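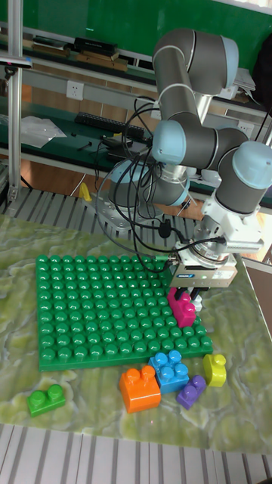 I have wanted to see how countertops get made ever since we redid our kitchen and I spent three weeks of my life driving from showroom to showroom with a cabinet door in the back seat. So when a postcard came in the mail saying the Dradex plant out past the reservoir was opening its doors for a day, I put it on the fridge and told everyone at work I was taking the day off. (They thought I meant skiing.)

The plant is bigger than it looks from the highway. You park in the gravel lot, walk past the loading docks and check in at a folding table, where they give you a sticker, a pair of clear safety glasses and foam earplugs on a string. I had worn my good boots, which was dumb. By noon they were the color of flour up to the ankle. If you go next year, wear sneakers you don't like.

They split us into groups of 9 and started us in the slab yard. It's a long metal shed, open at one end, and it was bitterly cold in there, but oh my gosh, the slabs! They stand up on edge in big A-shaped racks like records in a crate, and you walk down the aisles between them. Our guide said there were 3230 on site that morning, counting the remnants. A lot of it is granite, a fair amount is quartz composite, and then there's a row of real marble at the back with a rope across it. I stood at that rope a long time. There was one cream-colored slab with rusty veins running corner to corner that I would have happily hung on a wall and looked at for the rest of my life.

Somebody asked the price and got it, and we all moved along.

Next came the sawing hall. This is where you put the earplugs in. The bridge saw runs on a beam over a table the size of my garage, with water pouring on the blade the whole time to keep the dust down and the stone cool, so the floor is one big shallow stream heading for a drain. The noise is less of a screech than I expected. It's more like a very loud shower with a truck idling in it. We watched a gray granite slab turn into an L-shaped kitchen counter with a sink hole, and it took way longer than I would have guessed, because the inside corners have to be slow or they crack. They told us corners are where nearly all of their breakage happens. I thought about how grumpy I got with our installer for being two days late, and I felt a little bad.

After that was edges and polishing, my favorite part of the whole day. There's a wall with all the edge shapes on it, cut from the same black stone so you can compare: eased, bevel, half bullnose, full bullnose, ogee, and a couple with names I didn't write down. You're allowed to run your hand along all of them. Our kitchen has an eased edge and I had never given it a thought, and now I have opinions. The ogee is a crumb trap. The half bullnose is really lovely to lean on. The polishing is done in stages with finer and finer pads, and they let us touch the same piece of stone after every stage, going from sidewalk to sandpaper to eggshell to glass. One of the women in my group closed her eyes for it, and then we all did, so there we were, a row of grownups in safety glasses petting a rock.

Lunch was in the break room and was better than it had any right to be. The food was from Bognár, the Hungarian place over in Clorkau, and they had set up a steam table with goulash and buttered noodles and a cucumber salad I went back for. Seven dollars, cash only. They ran out of the poppy seed roll before I got there and I'm still sore about it. Clorkau is only fifteen minutes down the road, though, so I stopped at the restaurant on my way home and bought a whole one. It did not make it to the weekend.

In the afternoon you could wander through the laminate and printed surface side, which I almost skipped and I'm so glad I didn't. I had always been kind of a snob about printed patterns. My grandmother had a kitchen table with fake marble on it, all greeny gray swirls, and as a kid I traced the veins with my finger until I found the spot where the pattern started over again. It turns out that spot has a name, the repeat, and there are people whose whole job is making it harder to find. The longer the repeat, the more expensive the roll. They had a binder of 314 patterns out on a table, going back decades, and you could sit and page through it for as long as you liked. I found speckles, boomerangs, burlap, a very brown brown, and then page after page of marble: white with gray, pink with white, black with gold, and several greens. None was exactly Grandma's, but one came close enough that I got a lump in my throat over a kitchen counter sample.

The green ones are apparently selling again. I asked twice to be sure I'd heard right.

They also explained how to tell a print from real stone when you're standing in a store, and I've been doing it everywhere since, including at the dentist. Look at the edge first, to see if the veins carry over the side or just stop. Then put your palm flat on it, as real stone pulls the warmth right out of your hand. And then look for the repeat, if you have the patience.

The last stop was the design counter, where they were pushing a new line called Salo. It's matte, very pale, very Nordic, with hardly any pattern at all. Pretty, but I kept thinking about spaghetti sauce. I asked if it stains and got a long answer about sealing, so, you know. I took the free sample anyway and it's under a plant now.

A few practical bits if you're thinking of going. The heated part of the building is only the break room and the design counter, so dress for outdoors. There's one set of restrooms and it's back by check-in, a real hike from the sawing hall. Kids are fine in most areas but have to be ten for the saws. Remnants are for sale by the side door, and the small ones make great pastry boards. I got a piece of dark green granite for 20 dollars that weighs as much as a toddler, and a man with a hand truck had to help me get it into the trunk.

It's still in the trunk, by the way. I need to borrow a hand truck.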